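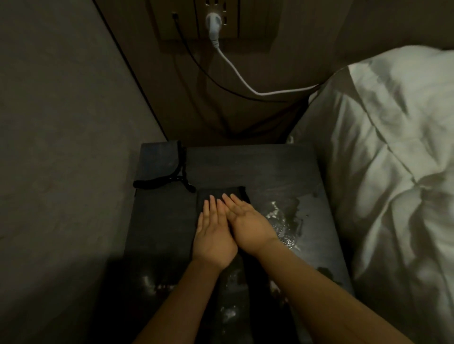 Low light, palms down, fingertips overlapping. The kind of clip where our contact labels disagree.

Thread: Contact labels from head camera video, first result and a question

opetersons
Posted December 9, 2019

Hello all. I am Ott Pētersons, I work on the Trirna data. Some of you asked in the spring how we get the contact labels, so I write it down, and after it I have a question.

The method is simple. We take video from the height of the head, looking at the hands. For each clip one still is chosen, and three people mark independently which surface the hands press on and where the edge of that surface is. They use Skisska for this and they do not see each other's marks. Then the estimator gets the same still and must give the same two things. Later the robot policy uses the contact region as the place where it is permitted to push down.

The first test set has 120 clips, 30 of them in low light. The estimator agreed with the majority of labelers on 105. Of the clips where it did not agree, almost all are from the low light part.

The still at the top is one of these. The labelers all say the hands press on the black strip. The estimator says they press on the dark gray surface and that the strip is a shadow of the hands. My question: would you train more on dark clips, or change the label?

felt_and_foam
How does the estimator do on the edge of the strip, if you tell it that the strip exists? I mean, give it one point on the strip as a hint.

opetersons
With a hint it finds the edge near the fingertips quite well. Lower, between the forearms, it breaks, because there is a wet patch on the strip and the reflection looks to it like an end of the fabric.

marrowbone_k
I would not call this a lighting problem then. The biggest splash is on the right of the right hand, beside the strip, and there are more shiny spots lower down. Every one of them is a bright thing on a dark thing. You could have the same failure at noon. How many of your normal light clips have liquid in them?

opetersons
Few. I did not tag the clips for liquid, so I can not give you a number which I trust.

marrowbone_k
Then your low light number mixes two causes and I would not publish it in this form. Sorry to be strict. Tag first, then split the result again.

tidewrack
I disagree a little with marrowbone. Low light is what brings the gray surface and the black strip closer in value, even if the strip is still noticeably darker. Look at the coiled cord near the flap, top left. It is also dark on dark, I do not see a splash marked on it, though I can not say it is dry, and I needed a moment to follow it. If the estimator can follow the cord, it is the liquid. If it can not, it is the light. You have the control experiment in the same still.

opetersons
This is a good idea. I tried it now. It follows the coil along the lower edge of the flap, but it loses the loop near the top of the strip and misses the small knot or toggle at the end. So both of you can be a little right.

felt_and_foam
What do the labelers call the surface under the strip? I looked at it for some time. It can be the top of a nightstand, or it can be something large and folded. For a robot this is a big difference, one is stiff and the other one gives under the hand.

opetersons
Two wrote "nightstand", one wrote "folded item". We keep only the region and throw the name away. On the region they agreed.

felt_and_foam
That is the part I would change. In our tests at Trenside with the Sproģis arm, the region alone was fine on hard tables and bad on anything soft. The arm pressed with the table force and pushed the cloth sideways. Keep the name, or at least keep that the people were not sure. A policy can be told to go slowly when the labelers do not agree.

marrowbone_k
+1 to keeping the disagreement. A majority vote on three people throws away a lot.

tidewrack
Also, please be careful with the word "press". From one still you see that the hands lie flat on the strip. You do not see the force. Maybe they smooth it, maybe they only rest. "Touch" is safer.

opetersons
Yes, I agree, "touch" is the correct word and I will change it in the label guide. For force we need the neighboring frames, and also then it is a guess.

My plan: tag all clips for liquid, split the result by light and by liquid, and store all three answers for the surface. The training set stays as it is until this is done, otherwise I can not compare.

marrowbone_k
Good. Can you also run it once with the bedding masked out? It is by far the brightest large area on the right side and I wonder if your exposure correction follows it.

opetersons
The correction is computed on the full still, so it is possible. I will add the mask run to the list and post the table in this thread.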